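Unpacking the Big Room, Part Two

The boxes are still winning, but I can get from the door to the sink without turning sideways now, so I'm counting October as progress.

For anyone who missed the first part, Chiharu and I moved out of the upstairs place in Jundton at the end of the summer and took the ground floor unit in Skellbridge. It is 600 square feet in one long room with a counter on one side and not a single closet. The old place was smaller but had closets everywhere, including one you could stand up in. I never gave those closets credit. Everything we kept in them came out, went into cardboard, rode over in Cathal's van, and is now stacked along the wall.

A few people asked how we were going about it, so I wrote down what we have been doing. Most of it is obvious.

Start with the table

The first night we had no table up and it was a bad night. We ate standing, and every small thing we took out of a box went down on the floor and then got stepped on or lost. I spent most of an hour looking for the scissors. They were under a flattened box I had walked over several times.

So the next morning the table went up before anything else. It's the white rectangular one we bought when we first moved to Jundton, and it cost $70, which has been money well spent. I put it in the center of the floor and left it there. Chiharu wanted it against the wall to begin with, and I can see why, because it does make the room look smaller. But when you are unpacking you want to be able to walk all the way around and put things down from any side. We can push it to the wall when we're done.

The rule for the table is that whatever goes on it has to leave by the end of the day. We have broken this rule nearly every day. It still helps to have it.

The wall of boxes

We had labels for the first dozen boxes or so and then we ran out of time. Vivek came to help on the last afternoon and packed very fast and wrote "misc" on everything. I am grateful to him and I have also said some things about him while opening boxes. One had two lamps and a bag of rice. Another had all the shower things plus my tax papers.

What worked for us was to stop opening boxes to see what was in them. We did that for the first week and ended up with fifteen open boxes and nowhere to stand. Now it's one box at a time. It comes off the stack and gets emptied completely, even the bits at the bottom, and the empty box gets flattened before we touch the next one. If a thing has no home yet it goes in a holding box up by the far wall, where there is already a good pile on top. The holding box is allowed to be a mess.

The big boxes are the last to go. They are mostly bedding and winter coats and they weigh nothing, so they make the stack look worse than it is.

A plastic bag hangs around next to the stack for tape and packing paper. I mention it because we started out with the trash can by the counter, and the tape never made it that far. It got stuck to our socks.

Chairs

We own too many chairs and none of them match. There's a white one with metal legs, a wooden folding one that used to be my uncle's, and some others I would let go of tomorrow. Tomás offered to take a couple for his porch and I am holding him to it.

I had planned to get rid of the folding chair first since it pinches your fingers. Then I sat on it to sort through the cable box and it turned out to be the right height for that, so it stays for now. Same thing with the little brown side table with the white top. I was ready to put it out by the curb. Every time I go to move it there's something sitting on it that I need, and I've taken that as a sign that it's useful.

Power

There are four outlets in the unit and three of them are on the same wall. Ultan Cronin, who lived here before us, told me he ran everything off one power strip for two years and just got used to stepping over it. I would like to do better than that, but at the moment we have a white power strip on the floor near the table and cables going off in several directions, so we aren't doing better than that.

I priced out having an electrician add two outlets on the long wall. The quote was $300. We'll probably do it after the holidays. Until then the plan is flat cord covers along the edges, and moving the strip closer to the wall once the table moves too. I have also started putting a bit of masking tape with a name on it near the plug end of each cord. It takes a minute and I no longer unplug the wrong thing.

The mat

The bumpy gray mat gave me more trouble than any piece of furniture. It had been rolled up tight since we left the old place and it did not want to be flat again. I tried it on the floor with books on the corners and the ends came up as soon as I took the books off. I tried rolling it the other way, which is what everyone tells you to do, and I got a mat that curled in both directions.

In the end I hung it over the front of the table and left it. The weight of the part hanging down pulls on the rest, and the section that goes over the edge gets bent the opposite way from the roll. The bottom edge is still curling near the floor. The rest of it lies well enough.
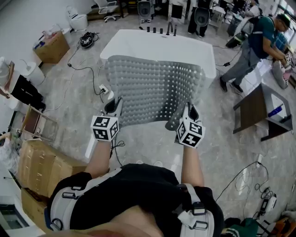 What goes on the floor and what doesn't

I used to think I was a tidy person, and then I had a room with no closets. Things end up on the floor because the floor is the only surface with any space. Cushions, bags, cords, all of it. I don't mind that while we are in the middle of a job. What I mind is finding the same cushion in the same spot three days later.

So we walk the floor before dinner. One of us starts at the door and the other starts at the far end and we pick up whatever is there and carry it toward the place it belongs. It doesn't have to get all the way there. Moving it two steps closer is fine, and by the third evening it has usually arrived. Chiharu came up with this and I thought it was silly, and I was wrong.

Bags are the exception. Bags get hung up the minute you come in. I put four hooks by the door for that, the plain screw-in kind, and they were the cheapest thing we bought for the whole place.

Shelves, finally

The shelves from Plaltari are supposed to come next week. We went with their tall open ones, two units side by side, each rated for 200 pounds according to the sheet in the store. I measured the wall three times and the ceiling twice. The ceiling is lower at the back than at the front by a little over an inch – I have no idea why – so I was glad I did the second one.

Once those are in, the order is going to be kitchen things first, then books, then the stuff from the holding box. The coats will have to wait for a rail. I looked at one from Limsakul that clamps between floor and ceiling, but with a ceiling that isn't level I'm not sure I trust it. If you have one and it has stayed up with real winter coats on it, let me know in the comments.

Still to do

Get the shower things away from the tax papers for good.

Call Tomás about the chairs again.

Find the other half of the bed slats. We have been sleeping on half of them plus two planks and it is fine, but I would like them back. Cathal has checked the van and says they aren't in it. Vivek thinks they're in a box marked "misc."

Take the flattened cardboard to the recycling drop. It only opens in the morning and I have missed it twice.

Decide about the table. Chiharu brought up the wall again last night and I said we could try it once the big boxes are gone. I'll post again when the shelves are up.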